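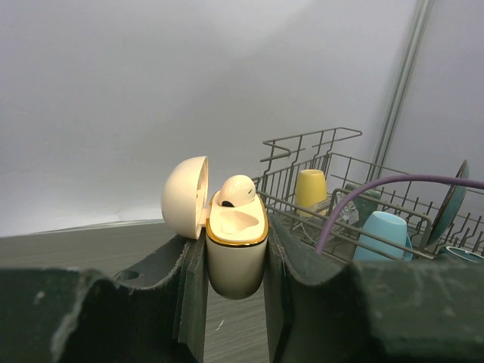 The woman who runs the lost-and-found shelf at Barkbridge, the apartment building where she has lived for 5 years, talks about earbuds the way other people talk about socks. "It's always the one," she told me over coffee in her kitchen, laughing. "People come down so worried, poor things, and they've got the case and they've got one earbud, and I say, well, sit down, when did you last have both?"

She logged 277 items last year, and 70 of them were earbuds or their cases (gloves came next, and then a great many umbrellas). Her advice is to look in coat pockets first and then the bed, right down by the footboard, before you spend a dime on a new pair.

"And close the lid!" she said. "My sister leaves hers standing open by the dishes, and I tell her every single time. She bought her second set in February."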